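Allholm Obituary Index

Transcribed death notices from the Allholm weekly paper, one record per notice. The set holds 1,299 records in a single tab-separated file. Maintained by Verna Alcantara. Last revised 6/23/24.

Each record gives surname, given names, age, place of burial, and up to 6 named survivors. Spelling follows the printed notice, including errors. Ages printed as "infant" are stored as 0.

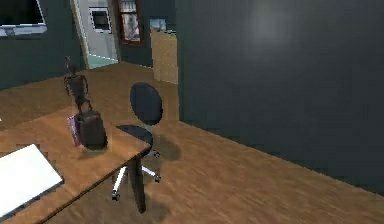

Known gaps

The December issues are missing for 2 years. Notices placed by the Stelten funeral home often omit the birthplace; the field is left blank. Married and maiden names are not linked across records.

Use

Free for family research. Do not republish survivor names in bulk. Send corrections with the record number and a copy of the notice.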